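Soaking dried chickpeas – overnight, quick soak, or skip it?

Asked in Beans, Grains & Pantry

Hi all! I've been a canned chickpea person my whole life and this summer I finally bought a big sack of dried ones (Kitmont brand, the store near me had them marked down) because I was going through so many cans it was getting silly. I've made three batches so far and every one has come out different, and I can't work out what I'm doing wrong.

First batch I soaked overnight on the counter, cooked them the next day, and they were lovely. Second batch I did the exact same thing, or I thought I did, and in the morning the water had foam on top and a kind of sour smell. I threw them out. Third batch I tried the quick soak where you boil them and let them sit, and they cooked up fine on the outside but a lot of them had a chalky middle, even after what felt like forever on the stove.

Things that might matter: my kitchen gets really warm in August, no AC in that part of the house. Our water is hard, the kettle furs up in no time. I've been putting salt in the cooking water from the start because that's how my mom did it with pinto beans. I mostly want them for hummus, and sometimes for salads where I'd like them to hold their shape.

So what's the right way to soak them? And is it even worth it, or should I go back to cans? I've got most of the sack left so I'd love to rescue this.

3 answers

Answer 1 (marked as helpful by the asker)

Oh please don't go back to cans, you're so close! I cook chickpeas nearly every week and I've had every one of your problems at one time or another, so let me go through them.

The foamy batch first. A warm kitchen is your culprit there, I'd put money on it. Beans sitting in warm water start to ferment, and a hot August night will do it by breakfast. Soak them in the fridge instead. It's slower, so I put mine in right after dinner and don't touch them until I'm cooking the following evening. You did right to toss the sour ones. A few bubbles on the surface is nothing to worry about, but once it smells off I wouldn't mess around.

For the bowl, go bigger than you think. Chickpeas at least double and they drink a shocking amount of water, and the first time I did it the top layer was sitting high and dry by morning (those ones stayed hard as gravel, of course). I cover mine by a good 2 inches, and if I'm awake and in the kitchen I'll top it up before bed.
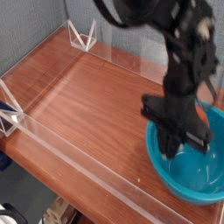 Do you need to change the water while they soak? Once is plenty for a fridge soak, and if you forget, just drain and rinse them well before they go in the pot.

Now the hard water, because I think that's what got your third batch. Minerals in the water, calcium mostly, keep the skins tough and you end up with that chalky middle no matter how long you simmer. We had terrible water at our old place and what fixed it for me was baking soda. I stir half a teaspoon into the soaking water for a pound of beans, then rinse it off really well, and if I'm making hummus I put another pinch in the pot. Don't go overboard or they taste like soap – ask me how I know! You could also use filtered water for the whole thing if you have a pitcher.

Salt is fine, by the way. I salt the soaking water AND the cooking water and mine come out creamy. The old rule about salt making beans tough has never held up in my kitchen. Acid is the one to watch, so keep lemon and tomatoes out until they're soft.

For hummus, cook them until you can squash one between your fingers with no effort at all, and then give them ten more minutes. For salad, skip the extra soda in the pot, keep it at a bare simmer, and start tasting early. I let the salad ones cool down in their own cooking liquid with the lid off and hardly any of them split.

One more thought – how old is the sack? If it was marked down it may have been sitting on that shelf for a good while, and old beans take ages. They're still usable, they just need the long fridge soak and a lot of patience. I had a bag of Clidonano chickpeas that got lost behind the flour and they took almost the whole afternoon. Ate them anyway. They were good!

Answer 2

Pressure cooker. I stopped soaking altogether when I got mine (it's a Björklund, the stovetop kind, but any of them will do) and I haven't looked back. Rinse, cover with water, salt, bring up to pressure, wait, done. Mine take under an hour unsoaked. If you do soak first it's more like fifteen minutes, so then you have to keep an eye on it or you get mush.

Don't fill it more than halfway with beans and water, they foam, and it can clog the valve. A spoonful of oil in the pot keeps the foam down.

I wouldn't use it for salad beans though. Half of them blow out of their skins.

Answer 3

I just freeze them. Not really what you asked but since you have a whole sack, cook a big pot and freeze them flat in bags with a little of the liquid. I do 6 bags at a time, each one about the same as a can. They go straight into soup frozen and thaw in a bowl of warm water if you want them for hummus.

Also my grandmother peeled hers for hummus. Every single one. I tried it once and it was very smooth and I will never do it again.

Comments on Answer 1

Thank you so much, this is exactly what I needed!! I checked the sack and the best-by date is coming up pretty soon so yes, I think they're on the old side. Got a bowl in the fridge right now with the baking soda. Will report back.

Following this because mine do the chalky thing too and we're on well water. Does the soda trick work for black beans or does it wreck the color?

It does dull the color some. I use it for kidney beans and don't mind, but for black beans I just give them longer.

Update from me: simmered them last night and they were SO much better. No hard ones at all that I could find. The hummus got a bit thin since I was heavy-handed with the ice water, but that's a different question and I'll probably be back to ask it.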